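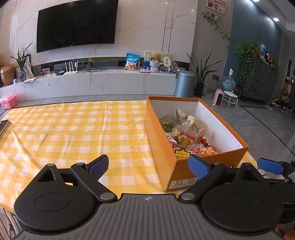
3.2 Collecting demonstrations at home

The second half of the course moved out of the lab. Each student team signed out a pair of hand-held grippers for a week and recorded demonstrations wherever they could find a table and a box of things to pick from. We were surprised by how much the teams liked this part! Several had spent the first month fighting with calibration, and it was a pleasure to watch them come back on Monday arguing about snack packaging instead.

The task was the same for every team, and we kept it simple on purpose. A demonstrator reaches into an open box of mixed packaged food, closes the finger pads on one item, lifts it clear of the rim and sets it down on the table. Teams chose their own boxes, items and rooms. Tarmo Vaher, who ran the Hono team, argued early on that bags should be allowed as well as cartons, and we are glad he won. A bag changes shape as the pads close, its surface throws back the ceiling lights, and the best place to grab it is often hidden under its neighbor. None of our lab objects had been half as interesting.

Figure 2 shows a typical starting position. The jaws are open over the box, and the packages overlap enough that the demonstrator has to make a real choice about what to take first. We asked teams to begin every recording this way, with a clear gap between the pads, so that the learning code would see the approach as well as the grasp. 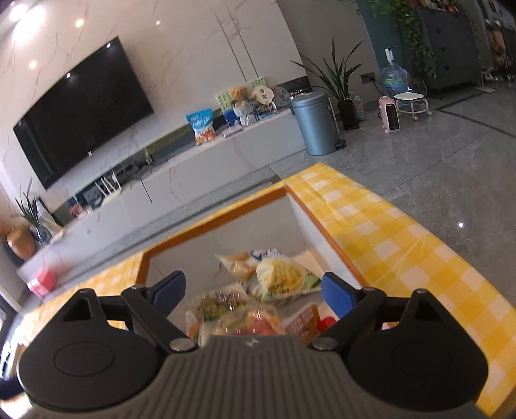
Figure 2. Open gripper above a checkered box of packaged foods, home collection setting.

Teams logged their recordings in Lurnano, the course's labeling tool, and marked each one as clean, usable or discard. In total they submitted more than 1,000 demonstrations, of which 225 were set aside as a test set before any training began. Each team was asked to bring at least 12 different items, and most brought more. The labels were checked by a second team, a step suggested by Inmaculada Pastor after the pilot, and the disagreements made for some of the best class discussions of the term. Is it a clean grasp if a second bag comes up with the first and drops back? The Skillent team said yes, the Ghumman team said no, and the final rule (discard if anything else leaves the box) took most of an afternoon to settle.

Backgrounds were left alone. We gave no instructions about clearing shelves, covering screens or moving furniture, and we think this was the right call for a student project. A policy trained only on bare lab benches had done poorly in our first trials, and the 27 students enrolled in the course were eager to find out whether ordinary rooms would help. Lighting was the one thing we did ask about — each team wrote down which lamps were on and whether the curtains were open, and these notes are used in Section 4.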